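Brick, finally! Or, how the back room got its wall

Posted Jan 25, 2018

If you've been reading for a while you know I have been going on about a brick wall since last April. Well, the Trodirton workroom has one now and I am so happy with it I keep finding excuses to walk past. It's a long, low run of red-brown brick with plain white paint above, and that split was Mohandas Naidu's idea. I wanted brick all the way up. He talked me down (thank goodness), and the room feels so much taller for it!

The budget was $2000 for everything, and the brick took a bigger bite than I'd planned. I had $488 left for furniture, so I got picky. The big dark gray table with the white legs was the one thing I wouldn't budge on. I'd seen one like it at Ruddock and couldn't stop thinking about it. Dark top, white legs, red brick behind it, yes please.

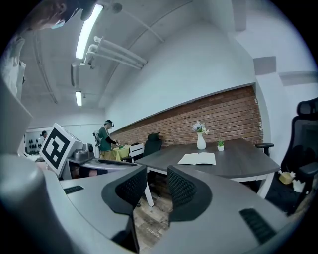
Chairs were where I loosened up. I used to be a matching set person, all the way, and now I love a mix. The white slatted chair came from a yard sale for next to nothing, and the black mesh office chair is the one I fight people for when there's a long afternoon of sorting ahead. They look great together against the brick, kind of like cousins.

Then there's the little round table. It was a plain thing I nearly gave away, and I threw a yellow-green tablecloth over it just to see. Oh my goodness. That color next to brick! I'd never have picked it from a swatch, but it wakes up the whole room, and now I want cushions in the same shade.

The shoe display stayed on the wall, by popular demand. Black shoes only, which was a rule from the Josimov days that everybody got used to, and I've come around to it. They look sharp on a wall and you can find a pair without digging through boxes.

Still on my list: a lamp for the big table (there's a Bosus one I've had my eye on for $80, but I'm holding out for a sale), something leafy for a corner, and felt pads for the chair legs, because that wood floor deserves better than what I've been doing to it. Paint touch-ups first, though. I found two spots this morning.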